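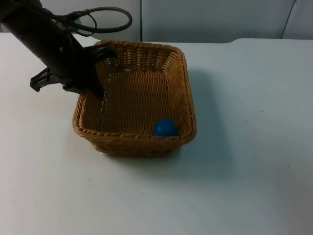 Drumitz arm over the wicker basket, blue ball in the corner.

Drumitz arm + two-finger gripper, bench kit. Bought in August through Londia after Faizal Hutapea talked me out of the Murthy one. Budget was 2000 for the lot and we just squeaked in. Gripper was 387 on its own, wrist camera another 148. Price those in BEFORE you sign anything, the base quote has neither.

Good: arm is quiet, reach is fine for a normal table. Fingers open wide enough to go either side of a basket wall. Cable is my main gripe — big loop up top, no clips in the box.

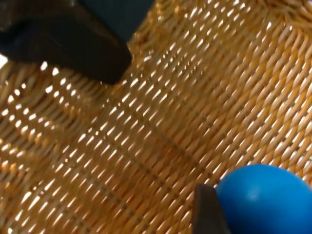
Wrist camera, close in on the weave.

Camera is sharp enough for what we do. Gets a bit washed out where light comes thru the gaps, so leave something in the budget for a decent lamp.

Our job is dull, ball in a basket, ball on the table.

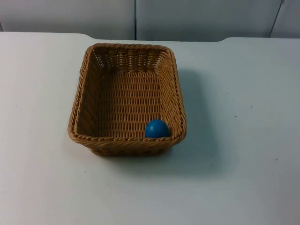

Corners are teh hard part and I'd ask for a corner demo before paying. Rakiya Ajayi wants a second kit next year, I'd say wait and see what Dristwood charges for spare fingers first.

Support took 2 days to answer. Ok I guess.
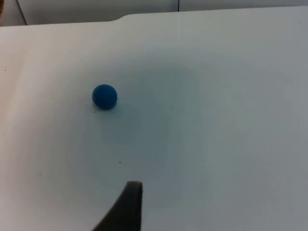 Would I buy again

Yes at this price. Not with the full service plan — way too much for one arm.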